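Section 2. Planning and budgeting before you order

Read this section before you fill in the order form. It covers what to buy for hand-held gripper recording with the Lutier kit, what you probably have already, and what to leave until later. Setting up the kit is covered in Section 3.

Tabletop work with the hand-held gripper: computer mouse, round yellow mat, closed laptop and small items left on the table.

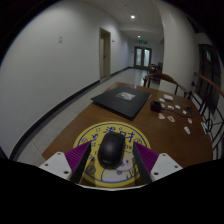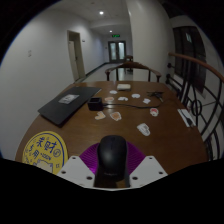 Lutier Planning Guide, Issue 4, page 19

2.1 Decide what the work is

1. Write down the objects you want handled. Use real ones from your own site. A computer mouse is a sensible first object because every office has a few spare.

2. Measure the widest object across the side where the fingers will close. Compare it with the opening given on the data sheet for your finger set. If the object is wider, choose a different grip direction or ask for the wide set before ordering.

3. Decide where the work will be done. An ordinary table is enough for small objects. You do not need a bench, a cage or a room of your own for hand-held work.

4. Decide how many people will record at the same time. Order one gripper for each of them. Sharing one gripper between two people saves less than it seems to, as most of the second person's day goes on waiting.

Note: If a robot arm is to follow later, plan it as a separate purchase. The arm brings its own costs for mounting, guarding and electrical work, and these depend on the building.

2.2 Draw up the equipment list

5. List the items in three columns: buy now, have already, buy later.

6. Under "buy now", enter the gripper, one spare set of ribbed fingers with contact pads, one pair of finger brackets and a storage case.

7. Under "have already", enter the table, chairs, laptop and objects. Check that the laptop has enough free storage. Recordings are large, and an older machine may need an external drive — add the drive to "buy now" if so.

8. Under "buy later", enter anything that depends on results from the first recordings. Second finger sets and extra cases normally belong here.

Caution: Do not order fingers from one supplier and brackets from another without checking the screw positions. Moltanitz and Lazarević brackets look alike, but the hole spacing differs and the fingers will not sit straight.

2.3 Set the budget

9. Ask for a written quotation showing each item on its own line. A single price for a "starter bundle" makes it hard to see what a replacement will cost.

10. Allow for wear. Contact pads are consumables and should go under running costs. For planning, use one set of pads for every 40 hours of recording. Smooth plastic objects wear them more slowly than rough or sharp-edged ones.

11. Allow for people's time. Include laying out the table, checking recordings and putting things away, as well as the recording itself. The Gumton site planned for recording only and had to ask for more money in December.

12. Add delivery and, if you are ordering from abroad, import charges. These are not included in our list prices.

13. Keep a reserve for small items such as cables, screws and labels. They are cheap to buy but slow to get through some purchasing systems, so put them on the first order.

Note: Quotations are valid for 56 days. If your approval process takes longer, tell us when you ask for the quotation and we will set a later date.

2.4 Check the space

14. Stand at the table with your arm held as it would be for recording. There should be room for your elbow on both sides.

15. Look at what is behind the table as well as on it. Windows, ceiling lights and shiny floors all affect the recording. Blinds may need to go in the budget.

16. If the table is in a corridor or other shared area, get permission from whoever manages the building. Keep doors and exit routes clear, and keep cables off the floor.

Caution: Do not leave the gripper on a table in a shared area between sessions. Put it in its case and lock it away.

2.5 Place the order

17. Copy the "buy now" column on to the order form and attach the quotation.

18. Give a named contact for delivery. The case needs a signature.

19. Send the form to Nermina Vukadinović in the orders office. Changes can be made free of charge until the order is confirmed. After that, finger sets can be exchanged only if the packaging is unopened.

Continue to Section 3 when the case arrives.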